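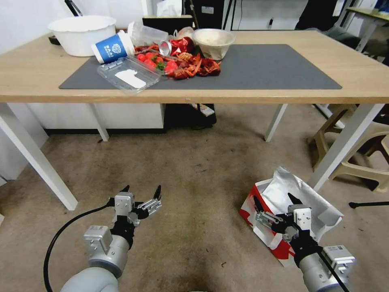

Lenard Shared Table: Frequently Asked Questions

The Lenard building has 25 desks, one long-suffering kitchenette and a surprising appetite for shellfish. These are the questions we get most.

Can I eat at the work tables?
Yes. We tried banning it in April and the ban lasted 7 days.

Do I have to clear up right away?
You have until the next booking. If there isn't one, you have until someone starts writing a note, and the notes in this building run long.

What goes where?
Crayfish shells go in the organics bin, double-bagged, and the bag gets tied. Clamshell trays and clear plastic cups go in recycling once they're rinsed. Pull the paper label out of the tray first. Small metal cans go in the same bin. Paper cups are garbage here, whatever your last office told you. Chip bags and other shiny snack packaging are garbage too.

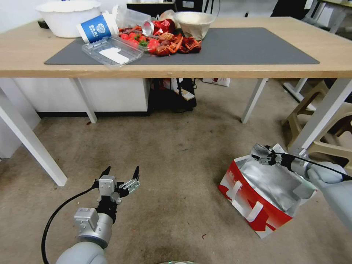
Crayfish, cherry tomatoes and the white basin.

What is the big white basin for?
Shells, scraps, or carrying the whole mess to the sink in one trip. It lives under the kitchenette counter. Please don't soak your feet in it. We'd like to stop having to say so.

Can leftover tomatoes go back in the fridge?
If they're in a lidded container with a date on it, sure. Loose tomatoes roll to the back and become a science project. Cooked crayfish can stay overnight and no longer. The fridge gets emptied every Friday at noon, containers included.

How do I clean the desk mats?
Warm water, a drop of dish soap and a cloth. Lift the mat and wipe the table underneath as well, as shellfish juice travels. Skip the bleach spray: it left pale blotches on the mat in the Perrin room, and the replacement order came to more than anyone enjoyed.

It still smells. Now what?
Take the organics out to the bins on the Wurik side of the building and open a window. Half a lemon down the drain helps a bit. Scented candles don't, and the result is a crayfish that has been to a spa.

What if I spill on the carpet?
Blot it, don't rub it, and tell the front desk the same day. The carpet is grey-brown, a colour that forgives plenty, but butter isn't on the list.

Can I book a table for a group lunch?
Yes, through the Pomska calendar. Put "food" in the title so we know to leave out extra bags.

Last updated 26 December 2023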